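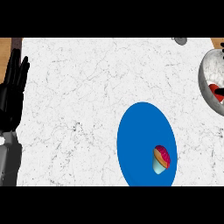 Simulated tabletop with both arms, the blue plate and the gray bowl, from the two-arm project at the Bretley Shared Workshop.

Two-Arm Project Moves into Its Second Stage

Members of the Bretley Shared Workshop have completed the first stage of the two-arm tabletop project, which began in August in the electronics room. The work to date has been carried out in simulation, while the mechanical parts for the physical arms are being made on site. The project is led by Lungile Nkosi, with Silviu Văduva responsible for the software and the model of the work surface.

The aim is a pair of arms, mounted on opposite sides of a table, that can move small items of food and tableware between dishes. The simulated table has a veined white marble top, and the items on it include a cupcake with pink frosting, set on the plate, and a red object in the bowl. Items can be exchanged for others between runs, and the project team keeps a shared list of those already modeled. Members who wish to propose an item should send its measurements and weight to Mr. Văduva.

The first stage consisted of 200 simulated runs, each limited to 14 seconds of arm movement. The team reports that reaching over the wall of the bowl was the most difficult part of the work. In early runs the fingers often touched the rim before closing, and the approach path was revised twice. The present version raises the wrist higher before the fingers descend. Work on the cupcake has been slower. A grip firm enough to lift it tended to press into the frosting, and the limit on finger force is still under review.

The marble surface was also a matter of some discussion. An earlier model used a plain gray top, on which the edges of light-colored dishes were hard for the software to find. Ms. Nkosi asked that the veined surface be kept for all further runs, as members are likely to use the finished arms on tables of many kinds. Results from the plain top have been set aside and will not be compared with later figures.

In the workshop itself, the base plates for both arms have been cut and drilled. The forearm housings are being printed in sections on the large printer, which is reserved for the project on weekday mornings until further notice. Two of the housings had to be reprinted after the screw holes were found to be out of line with the drawings. The corrected drawings are marked Crăciun, revision C, and all earlier copies should be removed from the project shelf. Wiring of the left arm will begin once its wrist joint has been fitted.

The directors have approved a sum of $900 for motors, cable and fasteners. Orders will be placed through Tromier, and delivered parts are to be signed in at the front desk and stored in the locked cabinet. Members are asked not to borrow fasteners from this stock – the general supply in the main room remains available to all.

A progress meeting will be held on Thursday, September 24, 2020, at 7 p.m. in the electronics room. Mr. Văduva will present a selection of the simulated runs, including several that failed, and Ms. Nkosi will set out the schedule for assembly. Places in the room are limited, and members who plan to attend should add their names to the sheet at the front desk. Notes from the meeting will be posted on the members' page.

Members with experience in small motor control or cable routing are invited to join the assembly group. Completion of the workshop's electrical safety session is required before any work on the arms.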